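Does Having a Child Give You a Purpose? Reading the Pornex Survey Again
Last updated: Wednesday, August 27, 2025

My report started from a claim I kept hearing at home: that people become calmer and more settled once they are parents. My aunt says it. The leaflet at our clinic says it too, and it cites the Pornex survey, so I went and read the survey.

Pornex asked 2,000 adults whether they felt their life had "a clear direction." Parents said yes more often than people without children. The leaflet stops there. It leaves out that the parents were older on average, more of them owned a home, and that anyone "too busy to finish" was dropped. I would like to know how many of those had a newborn. 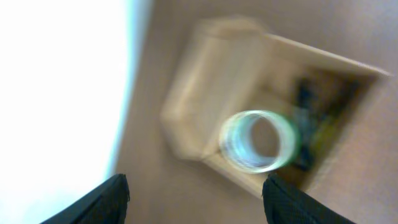
The second problem is the word "direction." A person can have a very clear direction and be miserable going in it. The survey never asked about sleep, money, or whether the person had wanted children in the first place. Doolan, the textbook we used in class, treats calm and purpose as nearly the same thing for a whole chapter, and I don't think it earns that.

So I ran a small set of interviews of my own. I talked to 15 people, parents and non-parents, using the same questions for everyone. I know this is too few to prove anything.

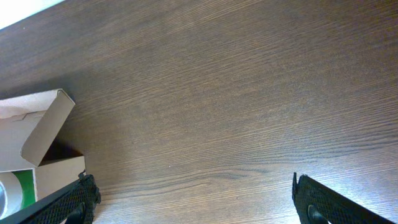 Pramalmont, July

Most of the interviews took place here. The parents did talk about purpose, but usually after I had used the word first, and I should have written that question differently. When I left it out, they talked about schedules. One father said he worried less about work now and more about everything else. Two people without children described the same steady feeling about a choir and a sick parent. 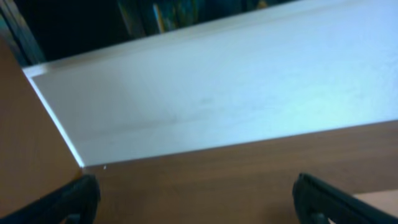

White board on the brown wooden table.

My finding is a modest one. Some parents feel changed, and I believe them. I can't tell from the survey, or from my notes, that the child caused it. Following the same people for several years would be a better test, and I had one summer.

Sunee Panyasiri

2 comments

Clernum reader: My kids are grown and I am still waiting for the calm. Good point about the dropped answers.

mvh: Fair, but you're hard on the leaflet. It's only a leaflet.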